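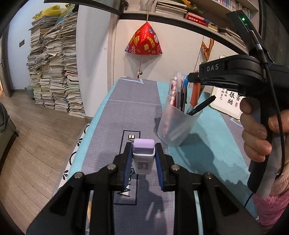
Filed under: Small Business, Paper & Pens

I'd been buying notebooks from the little stationery shop in Tirbridge for two years before I worked up the nerve to ask the owner if I could interview her. She said yes on one condition, that I keep her name out of it. "Everybody here knows who I am," she told me, "and everybody else can just come in." So she's "the owner" from here on, and I hope that doesn't get annoying to read!

We talked in the back room on a slow morning, me with a coffee and her with a box of envelopes she was sorting the whole time. I asked how she'd ended up selling paper for a living and she laughed at me a little.

"I was a bookkeeper for 13 years," she said. "I spent my whole day picking out which pen to use so I wouldn't have to think about the numbers. My sister said I should just sell the pens."

The shop opened in March, in what used to be a shoe repair place (you can still smell the polish near the door when it rains, I swear). She started with 353 items on a handwritten list, and she still has the list. She got it out to show me. Half of it is crossed off.

"Wax seals," she said, running her finger down the page. "I was so sure about wax seals. I sold two, and one of those was to my mother."

What did sell was the plain stuff. Pencils, erasers, index cards, the graph paper pads that the engineering students come in for. She orders her writing paper from Dratar, a small mill that's been good to her about minimums, and she gets her notebooks from a bindery called Huamán, where they still sew the pages in. I own four of those and I'm not sorry. I asked her what makes a sewn notebook worth the extra money and got a real answer, with demonstration.

"Open it flat," she said, and pushed one across to me. "Now lean on it. A glued one will start dropping pages on you by summer. I had a customer bring me one in a sandwich bag, all the pages loose, like evidence."

I wanted to know about kids, because whenever I'm in there after school lets out the place is packed. She put the envelopes down for that one.

"They spend more time choosing than anybody," she said. "I had a girl stand at the erasers for so long that her dad went out and moved the car. She bought one. She came back the next week and told me how it was doing."

And do they still use them? I'd kind of figured everything was on a screen by now.

"They have the screens too," she said. "They come in for math, mostly. And for drawing. You don't get through a drawing class without rubbing out a lot of noses."

She has opinions about erasers, by the way. Strong ones. She doesn't like the kind on the end of the pencil ("they go hard and then they smear"), and she thinks you should keep the paper sleeve on a block eraser as long as you can stand to, so it doesn't snap in half. I've always torn mine off on day one and I didn't tell her that.

The hard part was the second winter. A big order she'd been counting on, 1000 invitation cards for a wedding at the Munance hotel, got canceled after the cards were already cut. I asked what she did with them.

"Cried, first," she said. "Then I tied them up in bundles of 8 and sold them as note cards. I'm down to the last box. I'm going to miss them, they were a lovely cream."

Of course I bought a bundle on the spot. She let me.

Before I left I asked if she'd ever go back to bookkeeping, and she pointed at the desk in the corner, which had a ledger on it and a cup with what must have been every good pen in the building.

"I do the books every night," she said. "I just have better pens now. Are you going to finish that coffee, or can I have the table back? I've got envelopes to put out."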